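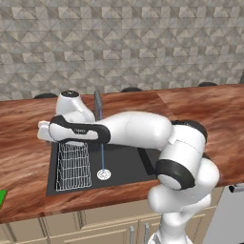
Which edition of The Lanes of Ukham have I got?

Hoping one of you book people can help. I picked up a copy of The Lanes of Ukham at a house clearance in December and I can't work out which edition it is. The title page says "second edition, revised" but the back of that same page only gives the first printing date, and the spine has a little number 3 on it (!). My copy runs to 300 pages plus a fold-out map of the market quarter. The library catalogue lists two versions, one with 300 pages and one with 390, and neither mentions a map at all.

I'm not after selling it. My gran grew up there and I'd like to cite it properly in the family history I'm putting together, so I need the right edition and, if anyone knows, the right year. The publisher is Dakuvar, if that helps.

Asked by Sajib Herath, May 4, 2021

3 answers

Illia Bilyk
I've got both of these on my shelf so I can help a bit. The 300-page one is the second edition. The 390-page one is the third, and the extra pages are nearly all at the back – a much longer index, and a chapter on the railway years that the author left out first time round because he'd fallen out with the man who owned the photographs.

The 3 on your spine is the series number. Dakuvar did a run of town histories and Ukham was the third to come out, so every edition has that 3 on it. It caught me out too when I bought mine.

Now the map. It was sold separately to begin with, then tucked into later copies of the second edition. Look at the bottom corner of it for a tiny sheet number. Mine says 71, and the street names match the text on page 60, where he lists the old inns. If yours has the same number I'd say it belongs with the book. The year I can't swear to, as my copy has the same gap as yours on the back of the title page. I'd put "second edition, revised, no date" and mention the map in brackets after the page count. That's how I did it in my own notes and no one has shouted at me yet.

pagefolder
Is it the green cover or the brown one? I had the brown one years ago and I'm fairly sure it was a first edition, but I lent it out and never got it back, so don't quote me.

Zomstead reader
Try ringing the local studies desk at Zomstead library. They keep the publisher's old lists in a box file and were lovely when I asked about a different book in the series. Have your title page in front of you when you ring, they will ask you to read it out!

Related questions
How do I cite a book with no publication date?
Does a missing dust jacket matter for a local history book?
Dakuvar town histories: is there a full list anywhere?
Removing old sticky tape from a fold-out map
What does "revised" mean on a title page?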